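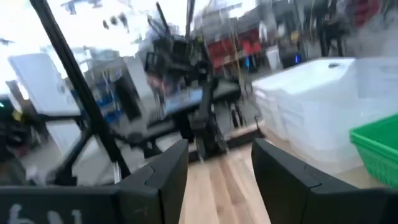 Bożena Chmielewska reckoned I would be bored within the hour, and that watching a robot arm pick things up was like watching somebody else do the washing up. I had asked her to come with me to the Rurkindale open day and that was her answer. She stayed at home and I took the early bus.

Rurkindale is a training and test workshop on the industrial estate past the ring road. They hold an open day once a year. I had meant to go last October and missed it, so this time I booked as soon as the form went up. It was free. They had 200 places and the confirmation said to wear closed shoes and tie back long hair.

Signing in took a while. There was one table and one pen, and a sheet of rules to read and initial. No reaching over the benches, no bags on the floor, no touching anything marked with tape. We were put into groups and given coloured stickers. Mine was yellow. Our group was taken round by Tiruwork Yilma, and she began by telling us where the toilets and the fire exits were and that she would rather be interrupted than have us save up questions to the end. People took her at her word.

The first stop was the arms, the part I had come for. They work at table height and the benches are ordinary wooden tables. There are shelves all round with the bits and pieces you would find in any workshop. I had expected something like the car factories on television, with big orange machines behind fences. These are much smaller. You could carry one under your arm, although I expect they would stop you at the door.

The demonstration was sorting. A tub of mixed parts goes on the table and the arm has to move each part into the right tray. The gripper on the arm has two fingers that open and close, and a small camera near the wrist looks down between them. Tiruwork put the camera's view up on a monitor so we could see what the machine gets to see. When the arm is moving quickly it is mostly smear. She said the software either waits for the arm to slow down or makes do with what it has, and that a lot of the work at Rurkindale is deciding which of those to do.

It did well with the larger parts. The small washers gave it trouble. It came down on one washer 11 times, by the count of the boy standing next to me, before it got hold of it. Then it put it in the wrong tray. The boy was delighted. Tiruwork stopped the arm and showed us the log, where you could see that it had taken the washer for a spacer because of the way it was lying. She turned the washer over with a pencil, ran it again and it got it right.

Somebody asked how many examples it had needed to learn the job. She said some 600 for the first version, each one done by a person guiding the arm through the movement. That took two people most of a month. Mulugeta Nigatu was one of them, and he was called over from the next bench to talk about it. He said the dull part was resetting the table between goes. You do the sort, tip everything back in the tub, give it a shake and start over. He listened to the radio.

After that we were allowed to try guiding the arm ourselves. You hold a second, smaller set of handles and the arm copies what your hands do. It is harder than it looks. There is a slight delay, so you overshoot, then correct, then overshoot the other way. I picked up a plastic bracket on my third go and dropped it on the edge of the tray. The woman after me did it first time and said she did embroidery. You can't feel the part at all through the handles, and I hadn't thought about how much I rely on that. You have to look at the fingers and judge from there whether you have got hold of it or are only touching it.

I asked whether the force could be sent back to the hands. It can, and they have one set that does it, but it was in pieces that week. A man in our group who used to service lifts wanted to know about brakes, and what happens to the arm if the power goes. Tiruwork cut the power and showed him. It sagged a little and stayed there. He asked her to do it again with the arm stretched out, and she did, holding a hand under it.

The second stop was a talk in the side room by Piroska Bárány, on jobs. It was the fullest I saw any room all day. She didn't have slides. She said she got asked the same thing every year, whether the machines would put people out of work, and that she would tell us what she had seen and leave the rest to us. At Ollberg, a packing firm she had spent time with, they brought in arms for the night shift because they could not fill it. The day shift stayed as it was, but the people on it now spend part of the morning sorting out whatever the arms got stuck on overnight. Some of them like that and some of them find it annoying to start the day with someone else's mess. She thought both were fair. A man at the back said that was all very well until the night shift could be filled again. She said yes, and that she didn't have an answer for him.

I would have liked that talk to go on longer. It ran to 25 minutes with the questions and then we had to clear out for the blue stickers.

Lunch was sandwiches and a tea urn in the loading bay. The cheese ones went first. I sat with the lift man and he drew me a diagram of a lift brake on the back of the rules sheet, which I still have.

In the afternoon you could go round by yourself. I looked in on the Praltari stand, where they had a kit for schools. It is a small arm you build in a term, with the parts laser cut and the motors the cheap sort. Hawi Gidey was running it. I asked what broke most often and she said the cable to the gripper, always in the same place, where it bends at the elbow. They now send 5 spares with each kit and show the children how to change it in the second lesson. I asked if a grown-up with no class could buy one and she gave me a form. I have not filled it in yet. The price is reasonable but I would have to clear the back bedroom.

There was also a session on soft grippers for fruit, under the name Ratanaporn. I got there at the end of it and only saw them putting the plums away. The leaflet says the fingers are silicone and filled with air. I would go to that one first another year.

I went back to the sorting bench before leaving. It was quieter by then and Mulugeta was letting people ask for things. A girl asked if it could stack the trays. It hadn't been taught to, so he took the handles and did it by hand, slowly, and then told her that was example number one and there were only a few hundred left to do. She stood and watched him do several more. I missed one bus because I was watching as well.

A few practical notes in case anyone wants to go. The bus stops at the roundabout and it is a ten minute walk from there, with no pavement for the last stretch. There is parking but it was full by mid-morning. The workshop is noisy when the compressor is on, and if you wear hearing aids you may want the afternoon, when they have it off. Most of it is step-free except the side room, which has one step and a ramp they will bring if asked. Booking for the next one isn't open yet. I have put my name on the mailing list and I will post here when I hear.

I told Bożena about the washer when I got home. She wanted to know why they didn't use a magnet. I didn't know, and I have written to Tiruwork to ask.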